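Sisuton Footpath Restoration, Second Progress Report
Submitted to the Avram Fund, September 21, 2018

This report covers the stretch from the end of July to now. It follows the headings in your guidance notes, except where the heading was "Synergies," under which we had nothing to put.

Where we are

The grant pays for reopening the old mill path between Sisuton and Plandum, 1520 yards of it, with two footbridges, new waymarks and a printed leaflet. When we last wrote, the path was a line on a map and a great many brambles. It is now a path for most of its length. You can walk from the Sisuton end to the second footbridge in ordinary shoes. Past that, we recommend other shoes.

The first footbridge is finished. It is level, it has a handrail on both sides, and the county inspector signed it off after jumping on it, a test we did not find in the published standard. The second has its footings in and its beams delivered. The beams were delivered to the wrong bank. Moving them across a stream with no bridge over it took most of a week and gave everyone involved a fresh appreciation of what bridges are for.

Drainage

Our application said that drainage would be "minor." We would like to withdraw the word. The low ground near the old sluice holds water the way a bathtub does, and the culvert shown on the county plan has not been found. We dug where the plan put it and found clay. We dug a little to the left and found more clay, along with a bicycle. The engineer's view is that the culvert was drawn by someone who meant to build it later.

We have put in a stone-filled trench along the uphill side, with an outfall to the stream. It went through the wet week at the end of August without trouble. The path surface stayed put, and the puddle that has been a fixture of the place for as long as anyone remembers has moved into the neighboring field. The landowner has written to us about this. We have replied, and a second outfall is being priced.

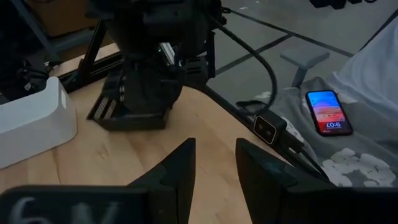
Surfacing will start at the Sisuton end once the second outfall is in. We had planned on crushed limestone throughout, but the quarry's price went up over the summer, and we now propose limestone on the slopes and rolled gravel on the flat. Gravel is cheaper, looks much the same after one winter and can be topped up by anybody with a wheelbarrow. If you object to this change, please tell us before the trucks come. They are hard to argue with once they have tipped.

Waymarks and leaflet

The waymark posts are up, 30 of them, and all but one point the right way. The odd one out sends walkers firmly into a hedge and will be turned around next week.

The leaflet has been harder. It is a single folded sheet, and it has been through more drafts than this report, the application and the bridge design put together. The main difficulty is the name of the hill above Plandum. The county map calls it Honenetti. The sign in the parking lot leaves out an n, and older residents use another name that we have been asked not to print. We are going with the map. An order for 2000 copies is ready to send to the printer as soon as the last comma has been agreed on.

Money

Spending is within the total, though it got there by a winding route. Bridge timber came in under budget and drainage went over by nearly the same amount – a coincidence we did not plan and would not want to rely on. Clearance is fully spent. Printing is untouched. The contingency line has been drawn on once, for the hire of the machine that moved the beams. We ask your permission to move the leftover timber money to drainage, where, in every sense but the accounting one, it has already gone.

What comes next

Second footbridge decked and inspected. Second outfall dug, with the neighbor's agreement in writing. Surfacing of the first section, weather allowing. Correction of the post by the hedge.

Your form asks us to rate our confidence in finishing on time as low, medium or high. We have ticked medium. It would have been high, but we still don't know where that culvert is.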